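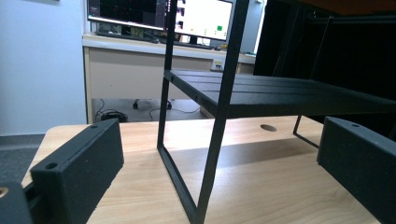

FEATURES / SOFTWARE

The Planner That Couldn't See a Table Leg

Thin black bars. That's what the people at Arkesus talk about when you ask what's hard. Not dishes, not laundry. A desk shelf, two tiers, square rod, the kind you put a monitor or a plant on.

I got to the Vītola building at 9 in the morning in January, parking full, coffee bad. The lab is one room, gray carpet, screens everywhere. Arkesus writes software that tells a gripper where it can go and where it had better not. It builds no arms. It sells a planner called Wenik, now on its second full rewrite, and the rewrite is why I came.

The old version was fast and kind of dumb. Took a depth map, turned it into little cubes, marked each cube full or empty, planned a path through the empty ones. Works great on boxes. A shelf leg is thinner than a cube, though, so on a bad pass it got averaged away. Gone. The planner saw open air and went for it.

"It would hit the same leg all afternoon and log a clear path every time," one of the engineers told me. She still has the logs. 228 of them, in a folder named ouch.

First fix was smaller cubes. Everybody tries smaller cubes. Memory blew up, planning time went with it, and a reach that should feel instant came with a long pause at the start. Customers hate the pause more than they hate the bumps, apparently.

So Wenik 2 dropped the cubes near the hand. Close in, it keeps lines and flat faces: this is an edge, it runs that way, here's how sure I am. Far off it's still cubes, coarse ones, who cares. The switch between the two happens on the fly and was, by every account I heard, miserable to write. Six weeks on one bug where a shelf existed twice, once as lines and once as cubes, a hair apart, and the planner refused to go anywhere near ether of them.

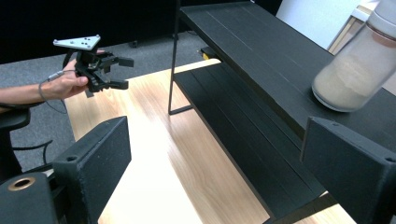 Gripper in hand, level with the top shelf. The jar stands at the far side.

Glass is the other headache. Depth sensors look straight through it or bounce off somewhere odd, and a jar half full of powder is worse than an empty one, the team says, because the bottom reads solid and the top reads like nothing. The planner would happily aim for the part that wasn't there. Wenik now guesses upward: if something solid stops at a clean level line, assume there's more container above it until a second view says otherwise. Crude. It stays in.

Testing is mostly replay. Record a reach, feed it back to the new build, see what it would have done differently. The nightly set is almost 2000 reaches, and a build that gets worse on any of the 100 marked "must pass" doesn't ship. There's a big argument going about who gets to mark them. I sat through twenty minutes of it and could not tell you who won.

The first outside user is Stalulholm, a parts warehouse in a brick hall put up in 1923, racks in every size becuase nobody ever threw one out. Good torture test. Their complaint so far is about the settings screen, which has too many sliders and one called "nerve" that has no help text. Turn it up and the hand goes closer to things. How close? Depends on the speed, and on a second slider on a different tab.

That's getting fixed in the next release, along with the log format, which currently can't be opened on the warehouse's own machines. After that, cables. Anything that hangs and sways is still treated as a wall, so the hand takes the long way around every cord it meets.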